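Bulell Secure Interview Recorder, Model 4

Product code 947. Supplied by Greltum

The Bulell is a fixed recorder for interviews held in police custody suites, detention centres and the offices of complaints bodies. It makes a continuous sound and video record of an interview and writes it to two sealed drives at the same time. One drive is kept by the interviewing authority. The other goes to the detained person's lawyer, or to the court, as local rules require.

Recording starts when the key is turned and cannot be paused. If the power fails, the internal battery takes over and the break in supply is entered in the log. Stopping the recorder closes the file and prints a receipt with the start time, the end time and a check code. The same code is written to both drives, so that either copy can be tested against the other at a later hearing.

Room layout

The unit is mounted on the wall at seated head height. The camera must cover every chair in the room and the whole of the door. Do not place it behind the detained person. Two ceiling microphones are supplied, and a third input is provided for an interpreter's headset. Where the interpreter works by telephone, the line is recorded on its own track.

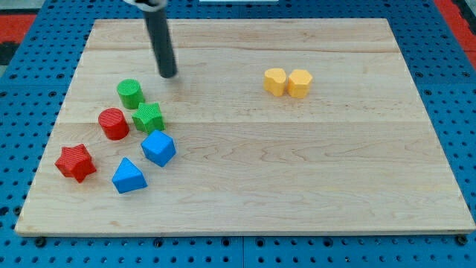 Interviews with children and with adults who need support are often held in a separate room with softer furniture and a low table. The Model 4 can be set up for these rooms with the Illik table microphone, which has a flat base and a rubber foot. Items handled on a hard surface are picked up clearly by any table microphone, and plastic shape blocks on a maple board are a typical case. Set the low-cut filter to position 2 and stand the microphone on a surface separate from the one in use. The filter does not alter the untreated track, which is always kept.

Access and audit

Each user has a personal key. Keys are issued at three levels: operator, supervisor and inspector. An operator can start and stop a recording. A supervisor can also replace drives. An inspector can read the full log, including failed attempts to open the case, but cannot delete or change any entry. No level of key allows a recording to be erased from a sealed drive.

Technical details

Video channels: 2
Audio tracks: 4, plus untreated copy
Battery running time: 8 hours
Drives: two, sealed, removable
Display: clock, recording light, drive status
Network connection: none fitted
Case: steel, lockable

Supplied with the unit

Wall bracket, two ceiling microphones, drive seals, receipt paper, operator keys and printed guide. The Illik table microphone and the Phromma transcript reader are ordered separately.

Installation and enquiries

Installation is carried out by Greltum engineers and includes a sound test in each room with the door closed. A signed test sheet is left with the site. For quotations contact Rattana Sitthichai. Technical questions, including requests for the log format from defence lawyers, go to Dean Tapley.

Page revised November 11, 2022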